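Plaltdale Residence Services
Household Guidance for Residents: Care of Carpets and Soft Floor Coverings

Contents
General care
Vacuuming
Spills and stains
Furniture marks
Items kept on the floor
Reporting damage

General care

All furnished rooms at Plaltdale are fitted with wall-to-wall carpet. Residents are responsible for its routine care during their stay. Deep cleaning is carried out by the Housekeeping Office between tenancies and, for longer stays, once a year in December.

Outdoor shoes should be removed at the door. A washable mat may be placed inside the entrance, provided it does not have a rubber backing. Rubber can react with carpet fibers and leave a yellow mark that cannot be cleaned out.

Vacuuming

Vacuum the main walking areas twice a week and the whole room once a week. Move slowly, with overlapping strokes, and finish with a pass in the opposite direction. Quick strokes pick up surface lint but leave grit at the base of the pile.

Use the narrow attachment along baseboards and under radiators. Empty the canister before it reaches the fill line. Vacuum cleaners may be borrowed from the linen room on each floor and must be returned the same day with the cord wound and the canister empty.

Carpet powders and scented granules are not permitted. They clog the filters of the shared machines.

Spills and stains

Blot a spill at once with a plain white cloth or paper towel. Work from the outer edge toward the center. Do not rub. Printed napkins and colored cloths may transfer dye.

For coffee, tea and juice, mix one teaspoon of clear dish soap with two cups of lukewarm water. Dampen a cloth with the solution, blot the area, then blot again with clean water. Cover with a folded dry towel, place a weight on top and leave for 20 minutes. Replace the towel if it is soaked through.

For candle wax, let the wax harden, lift off what will come away with a blunt knife, and contact Housekeeping about the rest. Please do not use an iron on the carpet.

For ink, nail polish or hair dye, do not attempt removal. Cover the spot with a dry cloth and telephone the Housekeeping Office.

Bleach and products containing bleach must not be used on any carpet in the building.

Furniture marks

Dents left by chair and bed legs will usually rise with moisture. Place an ice cube in each dent, allow it to melt, blot the excess and lift the pile gently with the edge of a spoon. Deep dents may need a second treatment the next day.

Felt pads are available from the front desk. Residents who rearrange their furniture should fit them before moving anything.

Items kept on the floor

Baskets, bins and storage boxes should be light enough to lift with one hand and should be moved each time the room is vacuumed. Open mesh or woven sides allow air to pass through and are preferred to solid plastic.

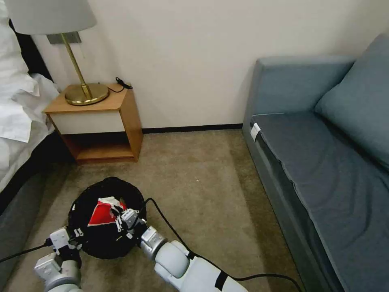 Damp towels and sportswear should be hung up to dry before they are put in any container. Moisture held against the carpet overnight can cause odor and, in time, damage the backing. Unfinished metal bases should be set on a tray to prevent rust marks.

Plant pots must stand on a waterproof saucer with a raised rim. Check beneath the saucer whenever the plant is watered.

Reporting damage

Burns, tears, loose seams and persistent damp patches should be reported to Elisa Fontana in the Housekeeping Office within 3 days of being noticed. Please give the room number and the position of the damage. Residents should not trim loose threads that run into a seam, as this may cause the seam to open further.

Requests for cleaning before a scheduled inspection may be made at the front desk or by dialing extension 1789.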